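Print this thread | E-mail this thread
Posted November 22, 2018 by Kwaku Korletey

A few posts on what we've been doing with the kitchen tasks on Mahuika. People keep asking where the examples come from, so I'll go through it.

All of it is simulated for now. The kitchens are built in Gevine, a person drives the arm with a hand controller, and every run gets saved with the arm's positions and the camera views side by side. The model trains on those saved runs.

One run is one task from start to finish. If the operator drops something, we keep the file but tag it. Those go in a separate folder called "misses." We may use them later and we may not.

I did 50 runs of my own this month. The first several were bad. You oversteer, the arm swings wide, and the model will happily copy that if you leave it in. I pulled 8 of mine before they went in.

The blender task is the one I get asked about the most. The instruction is only one sentence long, but the arm has to come in over the counter at a steep angle and the wrist has very little room between the blender and the wall.

We save more than one view of each run. A side view is good for people checking the work. A close view near the gripper is what helps the model with the last bit of the reach.
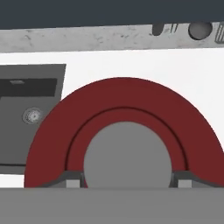
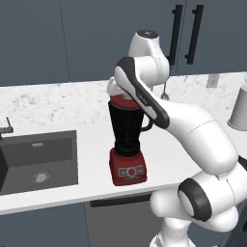 Two views from the blender kitchen in simulation: first a close one, then a wider one with the arm at the blender.

The close view is hard for a person to read. You get big blocks of color and not much else. I had to look at a lot of them before I could tell what I was looking at without opening the wide view next to it.

Settings we change between runs: counter material, cabinet color, which blender model gets loaded, where the arm's base starts. The operator doesn't pick any of it. Okent, our scheduling script, draws the settings and loads the kitchen, and you take what you get.

Some draws are no good. The blender will spawn too near the sink, or the base ends up so far back that the arm can't reach. We skip those and log the settings. Bonedeo, who host our storage, asked us to stop uploading the skipped ones, which was fair.

Labels are done by hand. After each run the operator types a plain sentence saying what the arm was told to do. We tried making the sentences automatically and they all came out the same, so the model got lost as soon as someone worded it differently. Now we ask for everyday wording. Typos stay in.

Checking takes longer than collecting. Two of us watch each run, separately, and mark keep or tag. If we disagree it goes back to the operator. Last batch was 72 runs and we disagreed more than I expected, mostly on runs where the gripper touched the thing, backed off and came in again. I say keep. The model should see a second try.

For those asking about real hardware: not this month. The plan is to get the simulated set cleaned up first and then try the same tasks on a real counter.

To the person who asked about controllers, we use the cheap ones. The expensive one had a lag that showed up in the data as a small wobble, and it took us a while to find it.

I'll post the label guide when it's been proofread. Replies are open if you have questions about the file format.

Print this thread | E-mail this thread

Recent from Kwaku Korletey
Naming your run folders so you can find them in November
Okent: how the kitchen settings are drawn
Drawers and doors, first batch of labels
What goes in "misses" and what gets deleted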